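Chapter 9
Learning from Simulated Wrist Views 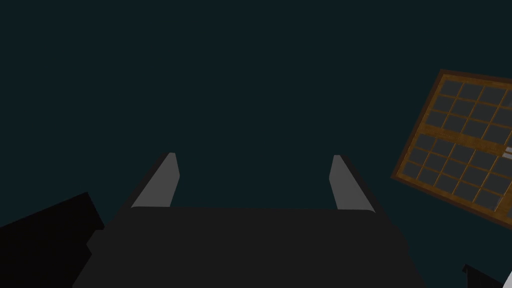 Why train a gripping policy in simulation before using a real arm?
The main reason is cost. A simulated arm can repeat a failed grasp thousands of times without wearing out a joint or breaking a part, and every trial comes with an exact record of where each object was. The price is that the policy learns the habits of the simulator along with the task.

9.1 Scope of the chapter

Chapter 8 treated the camera as a fixed observer placed beside the work area. This chapter moves the viewpoint onto the arm, so that the view changes with every motion. A policy that reads such a view has no direct access to object positions. It receives the rendered image and the joint readings, and it returns a small change in gripper pose.

The change of viewpoint has two effects. The fingers stay in nearly the same place in every image, which gives the policy a steady reference for judging distance and angle. Objects, by contrast, enter and leave the image at odd angles, and a target may be only partly visible when the policy has to choose its next motion. Section 9.3 deals with the first effect and Section 9.4 with the second.

Rendered backgrounds need separate care. A plain, dark background is cheap to produce and makes the edges of pale fingers easy to find. It also removes the floor lines and shadows that a real camera would record. A policy trained only on such images may fail when these cues appear, even if the objects themselves are modeled well.

9.2 The Durkunness trials

The running example is the Durkunness study by Bakos and Mwakyusa. The authors trained two policies in the Trasine simulator. Both used the same network and the same set of tasks. Policy A saw one fixed background and one lighting level throughout training. Policy B saw backgrounds and lighting drawn at random at the start of each trial.

In simulation, with the fixed background, Policy A did slightly better. On the Plilten arm the order was reversed: Policy B completed 70 percent of the test grasps and Policy A completed 38 percent. Most of Policy A's failures came during the approach, when it stopped short of the object or closed the fingers too early. Few came from a poor grip after contact.

Bakos and Mwakyusa took this as evidence that Policy A had tied its estimate of distance to image brightness. They tested the claim by dimming the simulated lights while leaving all geometry unchanged. Policy A then closed early in simulation as well. The test does not rule out other causes, and the Dudás calibration error discussed in Section 9.5 may account for part of the gap.

Readers should review the following before going on:

Camera and gripper coordinate frames (Section 3.2)
Behavior cloning and its loss function (Section 6.1)
Confidence intervals for success rates (Appendix B)

Throughout the chapter, an image is written as I, the joint readings as q, and the commanded change in pose as u. A subscript t marks the time step.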